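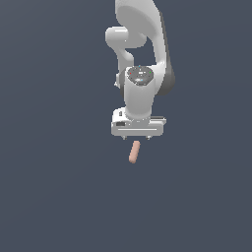

Econ of Small Firms - lecture 5 handout
Make or buy, part 2

Left over from last time: fixed vs variable cost. If you missed it get the notes off someone, we need both today.

Main question today: when should a firm make a thing itself and when should it pay another firm to do it? Old question. Still the one most small firms get wrong, usually by not asking it.

1. The simple version

Compare price per unit outside with cost per unit inside. Cheaper one wins. Problem: cost per unit inside depends on how many you make. So draw both lines first. Buying = straight line through the origin. Making = starts high (fixed cost), climbs slower. Where they cross is the break-even quantity.

Q* = F / (p - v)

F fixed cost of making, p outside price per unit, v own variable cost per unit. Only works if p is bigger than v. If it isn't, stop, buy.

2. Worked case: Vosilon

Vosilon makes desk lamps in Claltovport. Buys its lamp bases from Gamance. Thinking of making its own.

Outside price p = 5 dollars a base
Own variable cost v = 2 dollars a base
Fixed cost per year F = 2,688 dollars (lease on the press, extra insurance, share of the rent)

Q* = 2,688 / (5 - 2) = 896 bases a year

Vosilon expects to need 964. So make, on paper. Do the check:

Buy: 964 x 5 = 4,820
Make: 2,688 + 964 x 2 = 4,616
Saving = 204 dollars

204 dollars in a year. Is that worth it? Discussed in class, most of you said no. Fair. Margin over break-even is only 68 bases. One slow January and it's gone. Also we left out the owner's time, which is a cost even when no invoice turns up for it.

Note the mistake from the board: someone spread the rent over all products and then charged the lamp base with the full rent as well. Counts it twice. And if the rent gets paid either way it shouldn't be in F to begin with. Only count what changes with the decison. Redo the sum at home with a smaller F and see how far Q* moves.

3. What the simple version leaves out

Transaction costs. Finding a supplier, haggling, writing the contract, checking the goods, chasing late orders. None of it is in p. Should be.

Hold-up. Say Gamance buys a mold that only fits Vosilon's lamp. Once the money is spent, Vosilon can come back and ask for a lower price. Gamance knows this beforehand, so it either won't buy the mold or asks for a long contract. Runs the other way too: Vosilon designs the whole lamp around one base, then Gamance raises the price. Keyword: asset specificity. Learn it, it will be on the exam in some form.

Incomplete contracts. You can't write down every case. The more uncertain the product, the more gaps, the stronger the pull to make it inside.

Costs of being inside. People forget this half. Inside departments have a captive customer and get lazy about price. Managers get stretched. Small firms feel it first.

4. Middle cases

Not just two boxes. Between make and buy:
- long contract with a price formula
- buyer owns the mold, supplier runs it (common, solves a good part of the hold-up problem)
- two suppliers, each with part of the order
- joint venture
- make some, buy the rest. Called tapered integration in the textbook. You learn the real cost and keep the supplier on its toes. Downside: may lose scale on both sides

Ongart, the furniture firm from lecture 2, does the last one. Makes its plain drawer fronts, buys in the curved ones. Ask yourselves which of the two is more specific and whether they've got it the right way round. I think they haven't but argue with me.

5. Reverse direction

Firm already makes, thinking of buying. Not the mirror image! Some of F is sunk by then. If the lease on the press can't be canceled, it drops out of the comparison and making looks better than it did at the start. When the lease comes up for renewal, all of F is back in. So the right moment to ask the question is just before renewal. Mark it in your diary if you ever run a firm.

For next time

Read the chapter on contracts, skip the appendix. Problem: Vosilon gets an offer from a second supplier at 4 dollars a base. Find the new break-even, say what Vosilon should do at 964 units. Then say in two or three lines what you would want to know about the new supplier before signing. Show the working, bare answers get half. Hand in at the start of class, on paper pls.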